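Our visit to the Fivmont tableware works in Bostemthorpe

In May I went with my sister-in-law to the open day of Fivmont, the company which makes trays, bowls and cups for children under the name Lundora. I have sold kitchen goods in a small shop for many years, but I had never before been inside a place where they are made.

The bus from the station goes every half hour and stops directly at the gate. We arrived at ten and there was already a queue, because each group takes only as many people as there are safety glasses. We received a sticker with our group colour and waited in the canteen, where the tea was free and the cake was not.

Our guide was Geeta Tomar. She spoke slowly and clearly, for which I was grateful, as the first hall is loud. In this hall the presses stand in two rows. She told us that one press makes 1,648 pieces in a day when everything runs well, and 1,052 on a day when the mould must be changed. Changing the mould takes a whole morning. One visitor asked if it can be done at night, and she said they tried it for one winter and the people did not like it.

After the presses the edges are cleaned. I had thought a machine does this, but at Fivmont it is still done by hand with a small knife. The women at this table work very quickly and also talk the whole time. We were allowed to try it with a spoiled bowl. My bowl became more spoiled.

The printing room

This was for me the best part. The room is quiet and very bright, and finished pieces were laid out so that we could look at them from near. The drawings are made by two people in the office upstairs. A new drawing is first printed on 500 pieces, and if the shops order it again they make 2,000.

I liked most a large beige tray with a matte surface, a low rim and a broad round corner. On it is a rabbit in thin grey lines, winking, with a flower beside one of its long ears. There is no other colour in the drawing, and I find this better than the loud pictures which are usual on things for children. My sister-in-law said that a child wants red and yellow. We did not agree about this on the way home either. 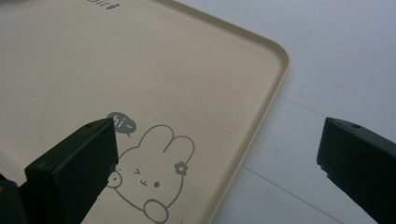
The shop and the way back

The factory shop is behind the canteen and is open until four. They take cards. Second-quality pieces stand on the lower shelves and cost half, and the faults are so small that I had to ask what they were. I bought two bowls and a cup for my neighbour's boy. For the trays one has to order, and the waiting time is three weeks.

If you go with small children, please know that they may not enter the press hall, but there is a corner in the canteen where they can paint.

Contact us | © Bostemthorpe Visits and Walks | Back to top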